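3.2 Surface color and glare in shared reading rooms

The second part of our study concerns the tables. In the Lido reading room, the old varnished tops were replaced with matte ones in October, while the Skestley branch kept its glossy tops during the whole period. Readers at both places filled in the same short form when they left. We collected 2134 forms, and 70 of them were removed because the seat number was missing.

Gray was chosen for the new tops after a small trial with the Solletti color cards – the lighter cards were tiring under the ceiling lamps, and the darker ones made pencil marks hard to find.

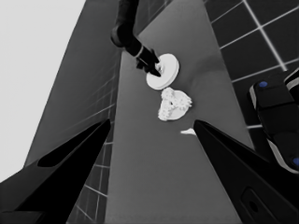 Figure 2. Long gray tabletop, rendered view from above.

Does a matte surface alone remove the complaints about glare? Only in part, as readers near the south windows still reported it in the late afternoon, when the sun is low.

For this reason we treat the window seats as a separate group in the analysis. The Dahlgren scale, which goes from 0 to 10, was used for eye comfort in both groups. We did not correct the scores for age – the form did not ask for it.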